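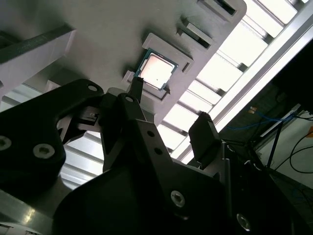

# Andunwood desktop parts notes

By Heather Bolger, August

Notes and pictures on fitting a processor in a desktop PC, kept by Prernar. There are 590 pictures in 40 folders.

Processors are kept in the square pockets of a grey plate, metal side up. Hold them by the edges only.

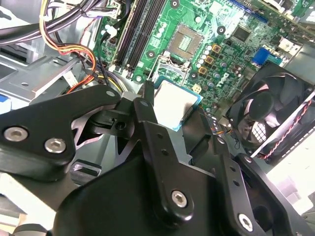
## Board and socket

The board is green, with the memory slots beside the socket. Leave the memory out until the processor is in. Lift the lever and open the load plate before you bring the chip over – the contacts mark easily.

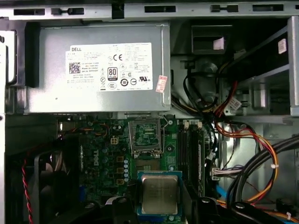 The power supply is a Dell unit with an 80 PLUS badge, and it stays in the case throughout. Corrections to Valeriano Vallejo.

Last updated: August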